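The Case for Leaving the Table Set

By Esperanza Boateng
3/26/23
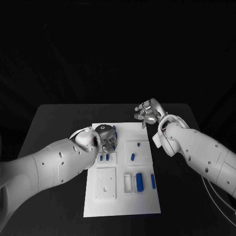

Three white plates on a white sheet, on a dark gray table.

When the Wisstead town council voted in January to end the shared midday meal at its 6 public schools, the decision drew little comment. The motion passed without debate, and the local paper gave it two paragraphs near the back. Beginning this fall, students will collect a packed lunch from a counter and eat it wherever they please within a 20-minute period. The council described the change as a matter of flexibility. It is better described as the end of a practice that served the town well and that will be difficult to bring back.

The argument for the change deserves a fair hearing. The old lunch hour was costly to staff. Dining rooms occupied space that principals wanted for other uses, and the kitchens at the two oldest schools needed repairs. Councilman Themba Mtshali, who wrote the proposal, noted in his report that many older students already skipped the dining room when they could. He concluded that the schools were paying for a custom that families themselves had given up. His figures have not been challenged, and this essay does not challenge them.

The conclusion he drew from them is another matter. A custom that has weakened at home may be needed more at school. Many parents in Wisstead work evening shifts at the Tillman warehouse or travel to jobs outside the county. Their children often eat dinner in turns, or alone, or in front of a screen. These families have not rejected the common meal. Their hours have made it hard to keep. For a good number of students, the school dining room was the one place in the week where they sat down across from another person, passed a dish, and waited until others had finished.

It is easy to smile at such things. Table manners have a poor reputation, and some of it is earned. They have been used to shame newcomers and to mark off the well-born from everyone else. Wanda Jabłońska, who taught home economics in the district for most of her career, was frank about this in her letter opposing the motion. She recalled older colleagues who corrected a child's grip on a fork before asking whether the child had eaten breakfast. Her own view was that the rules of the table should be few and that they should all concern other people: take a share that leaves enough for the rest, speak to the person beside you, clear what you used.

Those rules are a form of civic education, and they are taught by repetition. A lesson on cooperation may last one class period. Lunch comes every school day for years. At a shared table, a student learns to sit with people he did not choose, including a few he would have avoided. He hears opinions from other households. He finds out that the boy who is loud in the hallway is quiet over soup. None of this appears in a test score, and the council's report accordingly gave it no value.

The report also treated cost too narrowly. The district expects to save money on supervision and cleaning. It did not estimate what would be spent on packaging, on hauling away the additional trash, or on monitoring hallways and stairwells where students will now eat. Loretta Pettigrew, principal of the middle school, raised these points in writing before the vote. She received an acknowledgment and no reply to the substance. A petition signed by 446 residents was entered into the record on the same evening and was not discussed.

Supporters of the new plan say that students will still be free to eat together. So they will, and the confident ones with settled friendships will do so. The others are the concern. An assigned place at a table asks nothing of a shy child except that she come and sit down. An open building asks her to find company on her own, every day, in front of her peers. Adults who dread a reception where they know no one should be able to imagine how this feels at the age of twelve.

There is a reasonable middle course. The council could keep the shared meal in the elementary and middle schools, where the habit is formed, and allow the high school to adopt the new arrangement for a trial period of 2 years. Kitchen repairs could be scheduled one building at a time, with meals brought in from a neighboring school while the work is under way. Older students could take turns serving and clearing, as they did until a generation ago, which would reduce the staffing expense and restore a useful duty.

The council has the authority to revise its decision before the budget is adopted. It should place the matter on its agenda, answer Principal Pettigrew's questions in public, and hear from the residents who signed the petition. The dining rooms have not yet been converted, and their tables remain in district storage and in daily use until the end of the school year.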